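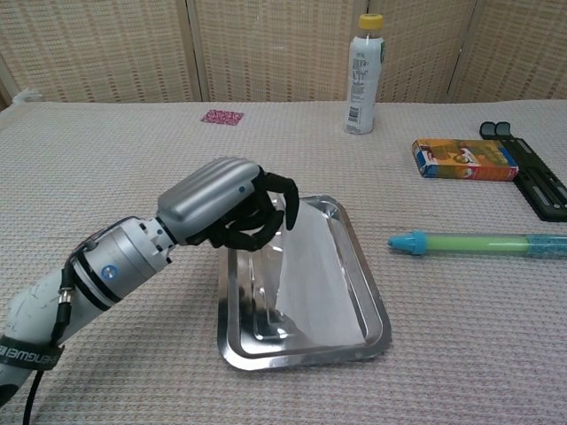
The silver hand over the aluminum tray, with the paper sheet inside. Pridcombe bench, tray task.

Progress report to Trovness, second period
11th October

When we last wrote, in February, we promised a fair comparison of two hands on one arm. We have now run 2,667 grasps toward the planned 3,000, and can report that fairness is tiring.

The Monti two-finger gripper did its first 1,000 grasps with no complaints and very little imagination. Boxes and bottles suit it. Thin paper lying flat in a metal tray does not, and it spent most of that task politely polishing the aluminum. The Horberg multi-finger hand does better with paper, provided one fingertip gets under a crease. It is also slower, and it has opinions about its calibration that change overnight.

Shiny trays remain our least favorite purchase. The depth camera reads the reflections as holes in the table, and the planner believes it. We have lowered the lights and added a second viewpoint, which helped with the rim – less so with the inside walls.

Spending is on plan except for replacement fingertips, where we are 700 dollars over. We would like to move that amount from the travel line, as we have not been anywhere.

Still to do: the remaining grasps, all with the Horberg hand, then a repeat of the tray task with the new controller settings. Raw logs will go up on the shared drive with the next report, including the runs we would prefer you didn't watch.

Robotics bench team, Pridcombe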